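Relative vs. absolute actions for policies trained on hand-held gripper demos

Lwazi Shabalala

I'm training a diffusion policy on 2,847 demonstrations collected with a hand-held gripper. The task is small-object pickup from a white sheet, then placement at a box. Validation loss is fine. On the arm, the policy approaches well and then stalls short of the object.
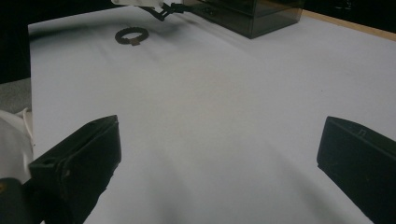
Wrist view with the jaws open, bracelet ahead and to the left, box at the back.

Actions are absolute poses in the SLAM map frame. The map is rebuilt for each session in Jedum, our logging tool, so the origin moves between sessions. I assumed the network would average this out. Do I need to re-collect, or is a change of action representation enough?

Nokuthula Tshabalala

You don't need to re-collect. The map origin carries no information the policy can recover from a wrist image, so you are training it to predict an unobservable offset. Express every pose in the action chunk relative to the gripper pose at the latest observation. Do the same for the proprioceptive history. Both can be computed from the logs you have.

We ran this comparison on the Tarnholm arm with everything else fixed. The absolute version hesitated near the object much as you describe. The relative version did not.

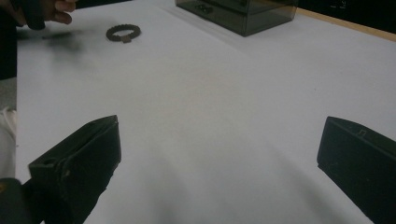 Two other things to check before you retrain. First, latency: measure camera delay and gripper delay separately and discard the actions that are already stale when inference returns. We drop the first 2 of each chunk. Second, look at how your demos are distributed over start poses. If most begin at the same height, the last few centimeters will be undertrained whichever frame you use. To find out quickly, train on a random 1,000 episodes and compare the stall distance with the full set. If it barely changes, more data of the same kind won't help.

Starnex

Had the same stall, ended up being the gripper width calibration. Check that first, takes 4 minutes.

Jardine

Agree with relative poses. Make sure you compose the transforms on the correct side, inverse of current pose times target. I had it reversed for most of June and the loss curve looked normal the whole time.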